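Print this page | E-mail this page

Paiva Undergraduate Research Fund: Interim Report, July

Submitted by Bernardo Esteves, program coordinator

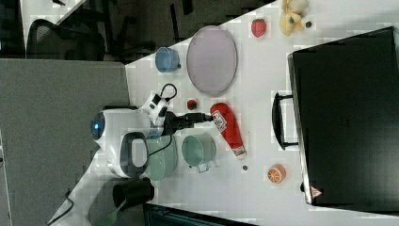 1. Scope of this report

The report covers the second half of the grant period. It addresses student placements, the status of individual projects, spending against plan, and changes requested for the remaining term. Application forms and mentor agreements were sent with the previous report and are not repeated.

2. Placements

The fund supports 16 student placements per year in faculty research groups. All were filled by the start of the spring term. Two students withdrew in April, one to take up a clinical internship and one for health reasons. One position was refilled from the waiting list. The other remained open, and the unused stipend has been carried forward under the terms of the award.

Students are expected to work 8 hours per week during term. Time sheets show that most met this figure except during the two weeks before final exams, when hours fell by half. Mentors had agreed to this in advance. Summer students work full time and report to their mentors weekly.

3. Project status

3.1 Working group on reading and attention. Data entry is complete. Teodoro Alcaraz, a junior in psychology, has finished the scoring manual and trained two first-year students to use it. Agreement between scorers was poor on the free-recall items in the first pass. The manual was revised, and those items are being scored again from the original sheets.

3.2 Sleep diary study. Recruitment closed with 60 participants, which meets the target in the proposal. Diaries were collected through the Vonance survey system. A setting in the system dropped entries made after midnight during the first week, and those entries could not be recovered. The first week will be left out of the main analysis and reported separately.

3.3 Stream sampling. Four sites were visited monthly. The Skasetti site could not be reached in March because of road work — the gap will be shown in the final tables and no estimate will be substituted.

3.4 Oral history transcription. This project is behind schedule. Transcription of each hour of tape is taking over 4 hours, and the proposal allowed for three. The mentor has reduced the number of interviews to be transcribed in full. The rest will be indexed by topic.

4. Spending

Stipends and participant payments are on plan. Travel is under plan due to the missed March visit. Supplies are slightly over, mainly from replacement sample bottles and the Zastura software license, which was renewed at a higher rate. No transfer between budget lines is requested at this time.

5. Requests

a. Approval to extend the transcription project by one term at no added cost.

b. Approval to use the carried-forward stipend for an additional summer placement — a qualified applicant has been identified and a mentor has agreed.

6. Next steps

Students will submit poster abstracts to the program office by the end of August. Draft final reports are due from mentors one month later. The coordinator will send the fund a revised schedule for project 3.4 once the extension has been decided.

Print this page | E-mail this page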